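The Shoebox Trick for Small Stuff

I have a weakness for sturdy gift boxes. The one from my last Tuketti order was too good for the recycling (it cost me 143 in shipping points, so I felt I'd earned it), and it has turned into the best catch-all I own! Every Thursday I put it on the bed and load it up with whatever has drifted around the bedroom that week.

Use a shallow box if you have one. In a deep one the small things sink and you forget you own them. I put soft things in first and keep them side by side, rolled or folded, never stacked more than two high.

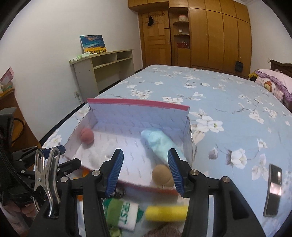
Soft bits in the box, with room to spare.

Don't fuss over the folding, by the way. I used to, and I'd give up after 5 minutes and shove the whole lot in a drawer. A loose bundle is fine as long as you can see it from the top.

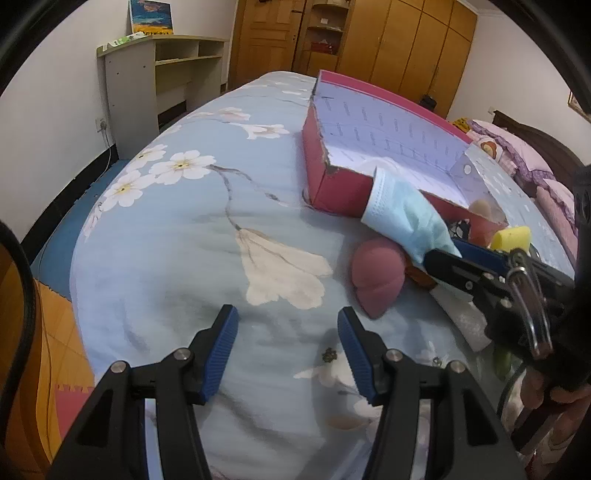
My other rule is to empty the box completely once a month and start over. Everything goes out on the sheet, and anything I haven't touched gets moved along to the closet or the donation bag. Flat, light things are what I lose most. A face mask like the blue one weighs nothing and slides under everything else, so those go back in last, on top, along with any little packets. Worn corners on the cardboard don't bother me, but a strip of packing tape on the inside will buy you a few more months.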